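Kikeo: Making a Short Board Game That Stays Fun Until the End
Project report by Eftychia Dimitriou

Why a race game?

I grew up playing race games with my cousins, and I love how quickly anyone can join in. You roll, you move, you groan when someone lands on your piece. The trouble is that in a lot of these games the winner is clear long before the finish, and everyone else just keeps rolling to be polite. I wanted to find out if a small change to the rules could keep the last player hopeful right up to the final few squares.

My game is called Kikeo. The track has 49 squares and each player rolls two dice per turn. The average roll of two dice is seven, so a player who never gets sent back should finish in seven turns or a little more. That felt right for a game you can play between classes!

Learning about dice

I spent the first part of the project reading about dice, and I could have stayed there all term. People have thrown knucklebones, sticks and cubes for thousands of years. On most modern dice the opposite faces add up to seven, which I had honestly never noticed in all my years of playing. Small differences in shape can make one face come up more often, so I wanted to know how my own dice behaved before I blamed the rules for anything.

I rolled on a hard tabletop and wrote down every result in a notebook, 2,278 rolls in all (my roommate was very patient about the noise). No face stood out enough to worry me. The chart ended up looking a little lumpy, but my statistics tutor showed me how lumpy a fair die can look, and that was one of my favorite afternoons of the whole project. 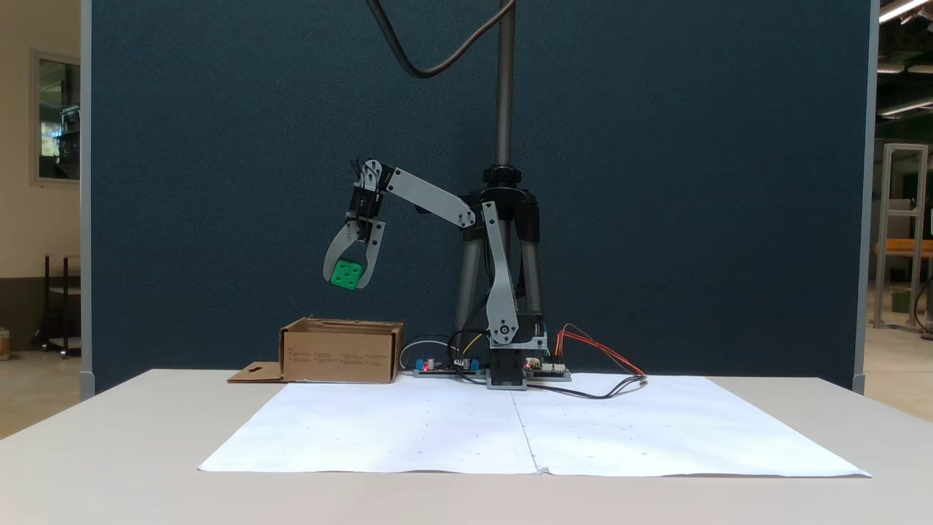
Rules I tried

Version one, which I called Minard, was a plain race. Land on someone and they go back to the start. It was loud and fun for a while, but one bad hit near the end could leave a player with no chance.

Version two, Coutinho, sent players back only to the last "rest" square they had passed. It was kinder, and the games were much closer. It was also a bit sleepy - people stopped caring when they got hit.

Version three, Kirkum, kept the rest squares and added a rule for doubles. If you roll doubles and you are in last place, you may swap places with the player just ahead of you. Doubles come up one time in 6 on average, so it happens often enough to hope for.

Drawing the board

I wanted a board that anyone could make at home with paper and a pencil. A big sheet folded down the middle works well. The fold gives you a straight guide for laying out the track, and the finished board fits inside a binder. I start the track in the bottom left corner, cross the fold at the top, and come back down the right side. Pencil first, then pen - my first board has a square 31 that appears twice.

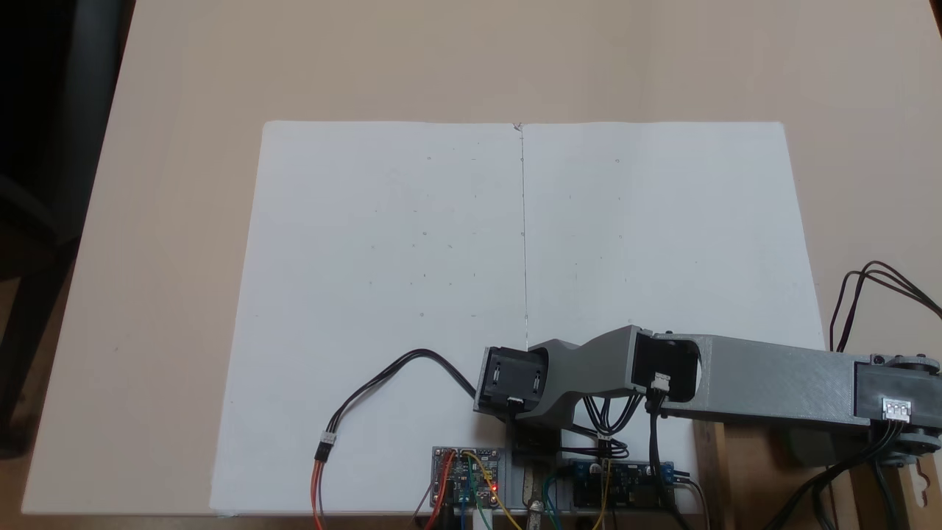

Figure 2. A large sheet of white paper with a crease down the center.

What the players thought

Kirkum was the clear favorite. Players in last place kept leaning in to watch every roll, and there were real cheers when a swap came off. A few people found it unfair when they were the one being swapped, especially near the finish. I have tried closing the last row to swaps and I like it so far, but I need to play it with more people before I put it in the rule sheet.

Next I want to try a version for younger kids with one die and a shorter track.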